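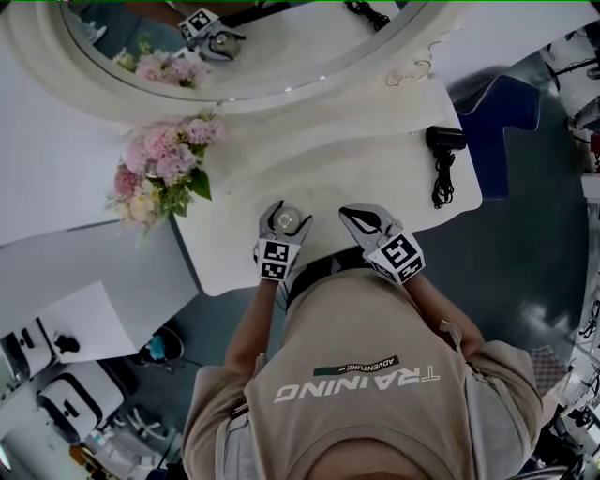 Workshop notebook / Adebisi, bench 2 / 2026-08-05

Vanity table, white gloss, round mirror. Dressing it for the Grirkel room set. Notes as I go, tidy up later (won't).

Top first. Gloss shows everything. Microfibre and plain water, then a dry cloth straight after. Tried the Tulia spray on the underside of the top to be safe, left a haze that took 5 minutes to buff off. Not using it on the face. If anybody has already used it on the stool, please say so here.

The wavy bit near the back is the nuisance. Dust sits in the curves and a flat cloth skates over it. Fingertip through the cloth, follow the curve along, don't scrub across. Same for the little scroll where the mirror frame meets the top, cotton bud for that.

Mirror. Thick white frame, heavy, fixed at the back of the table. Checked fixings from behind before starting, one was a half turn slack, nipped up by hand. No driver on it, the insert is only in board and will spin. Glass cleaned last, cloth sprayed and not the glass, otherwise it runs down behind the frame.

Flowers on the left, just under the mirror. Pink and cream. Had them on the right to begin with and didn't like it, they fought with the scroll. On the left you get the pink again in the glass, so the bunch looks twice the size for nothing. Keep.

Small round glass piece with the metallic top: wants to live near the middle but not dead centre. Moved it a lot. Lift, don't slide, gloss marks if there is any grit under the base. Put a felt dot on if it's staying, the 500 box is nearly empty and the 1,000 box is the wrong size (too big, shows round the edge). Reorder from Kustutari, same code as in May.

Right side of the top just has the hair dryer for now. Might take a tray. Tried a folded towel there, looked like a hotel, took it off agian.

Floor is dark so every bit of lint off the cloths shows. Sweep after the top, not before. Did it the wrong way round and had to do it twice.

To do
- felt dots, small ones
- second coat on the chip, back edge, touch-up pen is in the drawer with the dead ones
- tray, yes or no
- trim stems, bunch is a touch tall against the glass
- find out if the stool is coming back in white or as it was

Stopped there, cloths are in the wash bucket. Leave the mirror fixings alone please, they are were I want them.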